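Eyeglasses case

An eyeglasses case is a container for carrying or storing a pair of glasses when they are not on a face. It comes in hard, soft and in-between forms, and is usually supplied free with the glasses, after which it goes to live in a drawer. 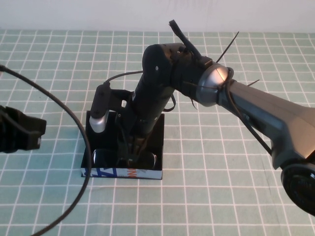
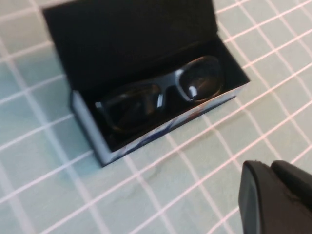
The hard case is the type most people mean by the word. It has a base, a lid and a hinge, and it is judged largely by the noise it makes when it shuts. Makers put nearly all their decorative effort into the outside, where florals, tartans and swirling blue patterns like the one on the long side of the open case with the sunglasses in it have sold steadily for years. The inside is a different matter. Black is the usual lining, and a dark pair lying in a black tray can be surprisingly hard to find by anyone who needs glasses to look for it.

Types

Clamshell cases have a sprung hinge and close with a snap. The spring is strong enough to hold the lid shut in a handbag and, in cheaper models, to catch a thumb.

Slip cases are open at one end and made of leather, cloth or vinyl. They prevent scratches and do little about being sat on. Shirt-pocket versions often have a metal clip, intended for pens and people who carry pens.

Folding cases collapse flat when empty and assemble into a triangular prism. They are popular with travelers, who then have a flat thing to lose as well.

Sunglass cases are deeper than the ordinary kind, to make room for curved and wraparound frames. Owners who try to economize by using a reading-glasses case generally learn this from the hinge.

Fit and use

Glasses with folding temples are normally stored folded, with the lenses facing away from anything gritty. A cloth is often kept in the case as well. It should be washed now and then, and seldom is.

The designer Wing-yan Yang, who drew the Rallau clamshell for the accessories firm Farkitz, held that a case should open with one hand, the other being occupied with the glasses. The first run of 3,000 opened with one hand, and also in coat pockets. A stiffer spring was fitted the following July, and complaints then came from the other direction.

Collecting

Old cases turn up at flea markets, frequently with the optician's name stamped in the lid and sometimes with the glasses still inside. The Dilex tin, made in 16 colors, is the one collectors argue over, mainly about whether the green and the other green are separate items.

See also: Lorgnette; Monocle; Pencil case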